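Nosness season 2: Gallardo moving from correspondent to host

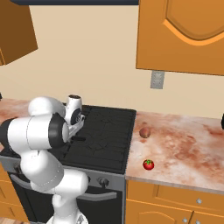

Replies (newest last)

kettlebridge
Posted Jul 30, 2018

The network confirmed that Nerea Gallardo takes over as host of Nosness when it returns. She was a contributor on Drondel for years, so this is her first show with her name in the titles. Format stays at one hour. No word on whether the long studio interview survives.

vhf_low
The long interview should go. It ran 42 minutes in the finale and the field report got whatever was left. Gallardo's best work on Drondel was reported segments, edited tight. Putting her behind a desk wastes that.

parcel_nine
Disagree. The interview is the only part of Nosness that other shows don't do. The finale ran long due to the guest, and the producers could have cut it. That is an editing problem.

vhf_low
Same result for the viewer. Count the field reports you remember from season 1. I remember the harbor one.

kettlebridge
The press note says she also gets a producer credit, so she should have some say in the running order. On Drondel she had none.

mkz_tape
Correction to the first post. Her name was in the titles of Skustico, the morning program she did before Drondel. It lasted from May until the end of that summer, so it is easy to miss. Two hosts, shared billing.

kettlebridge
Fair. First show with her name alone in the titles, then.

parcel_nine
Was Skustico the one produced by Mkhize? If so, that explains the hire. Mkhize has the Nosness contract too.

mkz_tape
Yes, same company. Different executive producer.

vhf_low
Then I expect the Skustico format with better lighting. Short interview, panel, short interview. I would take that over the desk hour, but it is not what they are advertising.

orrin_b
Does anyone know if season 1 will be repeated first? My recorder lost the last 2 episodes.

mkz_tape
Repeats are listed on the late schedule, weeknights. Check the episode titles before you set it, as the guide has the last pair in the wrong order.

orrin_b
Found them. Thanks.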